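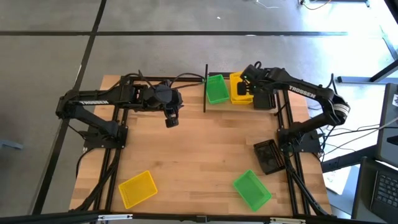
# Does a robot know what a basket is?

Suppose someone asks you to put a yellow basket next to another yellow basket. You look, you pick it up, you put it down. You could do it while talking about football.

Now suppose a robot has to do it. People who sell robots like to say that the robot "sees" the basket, "thinks" about it and "decides" what to do. Those are our words, for things that we do. When a grown-up uses them about a machine, it is fair to ask what they mean.

## What "seeing" means

A camera gives the computer a very long list of numbers. Each number says how bright or how coloured one tiny dot is. There is no basket in the list. A program has to work out which dots belong together, and that part is called **perception**.

Yellow on pale wood is fairly easy. Black on black is much harder. If a black gripper hangs over a black basket, where does one stop and the other start? You can tell because you know what baskets are like. The program only has its numbers, and all the pictures it was trained on before.

Baskets with holes are a nuisance too. Look through the holes and you see table. So is that bit basket, or table?

## What "planning" means

Next the computer needs a path for the arm. An arm has several joints, and every joint can turn a little or a lot, so there are a huge number of ways to reach the same spot. Most of them are silly. Some would knock the arm into the table, or into the other arm if there are two of them sharing the space.

A planning program tries out paths in its own make-believe copy of the table. When it finds one where nothing bumps, it uses that. But the copy can be wrong! If you nudge a basket and the program doesn't check again, the arm will go to where the basket used to be.

## What "control" means

Control is the part that runs the motors. Many times a second it asks, "Where is this joint? Where should it be?" and then pushes a bit more or a bit less. It's rather like steering a bike in a straight line.

Control has no idea what the job is. It would follow a terrible plan just as carefully as a good one.

## Should you believe the video?

Wim Van Acker writes robot software, and he is suspicious of robot videos, including his own. He once tested a program called Teltov by asking it to move a basket 70 times. It managed 56. You could make a lovely film out of those and leave the other 14 in a drawer.

Then he changed the lamp over the table and tried 40 more times. It managed 33, so the lamp didn't seem to matter much. He still won't promise it would work in your kitchen, where he has never tried it.

Next time you watch a robot do something clever, try asking:

- How many times did they try it?
- Did anybody move things about between tries?
- Was a person steering it?
- What happens with a basket it has never met?

If the answer is "we don't know yet", that is a perfectly good answer. If the answer is "it just understands", ask again.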